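Joining frayed cotton scraps without losing half the fabric?

Asked by Yabsira Alemneh, 20 November 2021
Filed under: Patchwork and quilting

Hello all! I've been given a big bag of cotton offcuts by my aunt and I'm itching to turn them into a cot quilt before March. The colours are gorgeous but the edges are in a right state, long threads everywhere, and when I trimmed the first few straight I ended up with hardly anything left. Do I have to cut all the fraying off? And should I wash them first? My machine is an old Wovum that only does straight stitch and zigzag.

2 answers

Wenceslao Ventura
Ooh, lucky you, scrap quilts are my favourite thing in the world! Don't trim yet. Snip off the long threads, press each piece with a bit of starch, then measure from where the weave is still tight. A few whiskers inside the seam allowance do no harm at all, they get hidden in the back of the quilt. I take a slightly wider seam on loose cottons (13 mm) and press it to one side.

Please don't put small bits through the machine, they come out as a ball of string! Swish them in a basin with a drop of soap and dry them flat on a towel. Any strong reds or navies, do those separately.

Long thin strips are brilliant for string blocks, where you sew them across a square of old sheeting and trim the block at the end. I got 42 blocks out of one bag that way and the quilt is still on my son's bed. Do show us yours when it's done!

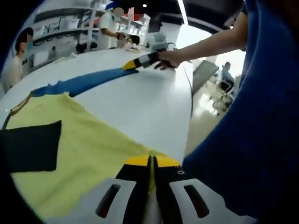

Answer 2

grivance_gran
Pinking shears. Or just zigzag the edges, your machine will do that.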